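Paper, mostly

Tue 8 October

I have been meaning to write up the paper situation since the spring. My mother moved out of her house in May and into a two-room apartment, and 1,427 sheets of paper came to live with me. I know the number because the scanner keeps a running total and I wrote it down when I was done.

It was more than that to begin with. There were four file drawers, a hatbox, and a kitchen cabinet that held nothing but envelopes. She kept every gas bill from 1988 on. She also kept the envelopes the gas bills came in, in a separate place.

What I threw out first

Utility bills, all of them. Bank statements older than seven years. Manuals for appliances that left the house before I did, including one for a Grarel bread machine that I remember catching fire. Warranty cards. Coupons. A full set of minutes from a garden club she says she never joined.

I did this part in two weekends and it went fast. The shredder overheats after ten minutes and needs half an hour to recover, so I sorted while it rested. If you have a lot to do, a shredding service will take a whole box for less than you would think, and I wish I had called one before the first weekend and not after the second.

What slowed me down

Letters. My mother's friend Nokuthula Engelbrecht wrote to her every month for most of twenty years, on thin blue airmail paper, both sides, right out to the edges. I planned to scan those quickly and I ended up reading them. They are very good. She writes about her neighbors, her knees, the price of onions, and a long fight over a wall. I still don't know how the wall came out. The letters that would say seem to be missing -- either lost or in a box I haven't found.

I asked my mother and she said, "Oh, the wall," and changed the subject.

I called Nokuthula in the end to ask if she wanted the letters back. She did not. She wanted to know if I had found the recipe for the pickled fish, and I had, so I read it to her over the phone while she copied it down. She told me the amount of vinegar was wrong.

Where I do the work

I tried the desk first, but it is pushed into a corner and there is nowhere to lay things out. A table you can get at from all sides is much better for sorting. A round one is fine too, though you lose the corners for stacking. Keep scissors within reach for string and old tape. A tray is good for anything small that would otherwise wander off.

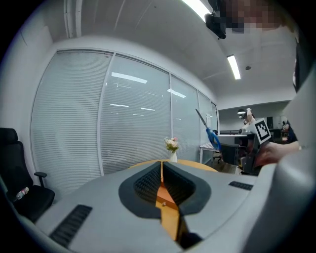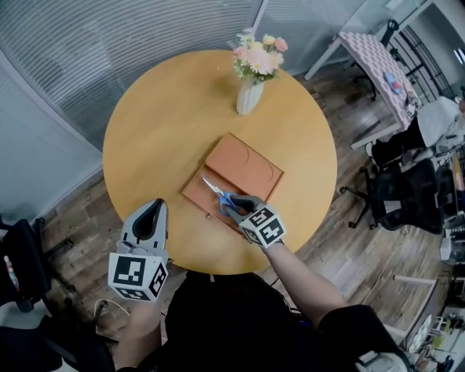 The scanner

I bought a used Trireo sheet feeder. It takes ordinary paper without any trouble and hates airmail paper. The thin sheets went in two at a time or came out with a crease, and after I damaged the corner of one I stopped using the feeder for the letters. Those I did one by one on the flatbed at the library, which allows an hour per visit if someone is waiting.

Settings, for anyone who wants them: 300 dots per inch for typed pages, color even when the page looks black and white. Pencil notes in the margins show up much better in color. I file everything by year and then by who wrote it. I tried filing by subject for a week and gave up, as most letters have five subjects.

The copies are on two drives. One is here and one is at my brother's place in Sotelo. He has promised not to use it for anything else. I have my doubts.

What's left

The hatbox. It is all photographs, about 500 of them, and hardly any have a name on the back. My mother can do maybe twenty in an afternoon before she gets tired of it, so I bring a few over on Sundays with a soft pencil and write down what she says. Last time she identified the same man as two different uncles. I wrote down both.

I also need to decide what to do with the file cabinet itself. It is empty now and it weighs as much as a piano. If anyone near Gukside wants it, you can have it, but you will have to get it down the stairs -- bring a second person and a strap.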